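Against the Helpful Rulebook
2010-12-10

I have a shelf of board games with rulebooks I can recite and a smaller shelf of card games with rulings I have to look up. The second shelf costs more and takes up less room, and I go back to it every week like a man visiting a dentist he has fallen in love with.

My complaint today concerns Sorkemberg, a two-player card game from Benov that I think is very good and that I have spent more time arguing about than playing. If you don't know it, each player runs a small and badly governed city. You have a harbor row and a hill row, you play citizens into both, and you send them across the table to ruin the other person's afternoon. Games last under an hour if both players can read. They last a good deal longer if both players can read closely.

The game shipped with a rulebook you could fold into a shirt pocket. I loved that rulebook. It had gaps you could sail a ferry through, and we filled them at the table, usually in favor of whoever owned the cards. Then in April Benov put out the official answers document, and my group has not been the same.

The document has 1000 entries. I didn't count them; they are numbered, and the last one is numbered 1000, which makes me suspect somebody was padding toward the end. Entry 1000 explains that a player who has left the table may not play cards.

Take the Toll Clerk, a common card that turns up in every starter box. Its text says: "When a citizen crosses to your harbor, its owner pays 2." You would think this was the end of the matter. The answers document gives the Toll Clerk eleven entries. Does the owner pay if they have no coins? (No, but the citizen "is considered to have owed.") Does a citizen who is moved by a card count as crossing? (Yes, unless the card says "place.") If two Toll Clerks are in the harbor, which one collects? This last one has no effect on anything, and the answer runs to a full paragraph.

"Considered to have owed" is my favorite phrase in the hobby. No card in the game checks whether a citizen has owed. I assume they are saving it for an expansion. In the meantime my citizens walk around with a debt that has no creditor and no consequences, like a library fine from a town you moved out of.

I play most of my games in Daiane Guerra's kitchen, and Daiane is a rules optimist. She believes that every question has an answer, that the answer has been written down, and that she can find it on her laptop before my coffee gets cold. She is right about the first two. A typical evening has me declaring an attack at a reasonable hour and finding out how it went after the plates have been cleared, the dishes dealt with, and some private reflection done on the subject of hobbies.

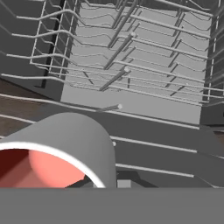

Cleaning up between rulings.

I want to be fair to the people who write these things. Somebody at Benov gets a letter from a player whose opponent has claimed, with a straight face, that "your harbor" could refer to any harbor you happen to be looking at. That letter deserves a reply. The reply gets filed, the file gets published, and now everyone who never had the problem has the solution. Each single entry makes sense. It's how you end up with a drawer full of takeout menus.

The trouble is what the pile does to play. Before the document, if a card was unclear, we talked for a minute and picked whichever reading made the better story. When I played The Drowned Mayor out of my discard pile during somebody else's election, we let it happen because the Mayor was dead and it was funny. Entry 412 now informs us that he can't hold office from the discard pile. Entry 413 says he may vote.

People who defend the long document always bring up tournaments, so let me do it for them. Yes, if there is a prize on the line, strangers need to agree on what the cards do. I went to the regional event at the Leite, a hotel with carpeting I still see when I close my eyes, and watched two grown adults wait for a judge to settle whether a tie was a kind of win. There were 100 players in that ballroom and I would guess that every one of them needed the document that day. Fine. Print it, put it in a binder, give it to the judge, and let the judge carry it. I don't keep the building code next to my bed either, and I sleep in a building.

What I object to is the slow leak from the ballroom to the kitchen. New players are now told to read the answers before their first game. I have seen this happen. A friend's teenage nephew wanted to learn, and he was handed the printout in the tone you would use for a mortgage. He read four pages, put it down very gently, and asked whether we had anything with dice.

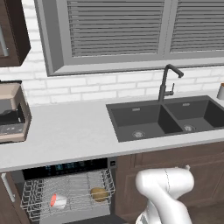
Compare Zarnonmont, which is older, uglier, and has a theme I have never been able to explain (you are either monks or accountants). Zarnonmont has one rule for disputes, printed on the inside of the lid: the player to the left of the argument decides, and the decision holds until the game is over. In a two-player game, the player to the left of the argument is your opponent. It has led to some terrible decisions and one evening when I was not spoken to during dessert. I have also never once seen anybody open a laptop.

A bad ruling made in ten seconds does less harm to a game than a perfect one that takes twenty minutes. I realize this is an unpopular view among people who are good at Sorkemberg. I am not good at Sorkemberg. My win record would be considered to have owed.

Daiane's answer, when I tried this out on her, was that I only like vague rules when they are vague in my direction. She then produced an example, with the date. I had claimed that my Lamplighter could light the opposing hill row because the card said "a row" and the opposing hill row was, in my words at the time, "a row, Daiane." The entry that shut me down is 727. For a while she referred to it as entry 1727, through a slip of the finger in her notes, and I spent a happy week telling people I had been beaten by a rule that did not exist.

So I'll grant her that one. I do like a gap when I am standing on the right side of it. But I notice that she does too, and that the laptop opens a little more slowly when the question is about one of her cards.

My modest proposal to Benov is that they pick fifty entries, the ones that come up in real games between people who like each other, and print them on a sheet that fits in the box. Keep the rest for the ballroom. And please, in the next expansion, release one card that does something to a citizen who has owed. I have four of them in my harbor right now and they are getting nervous.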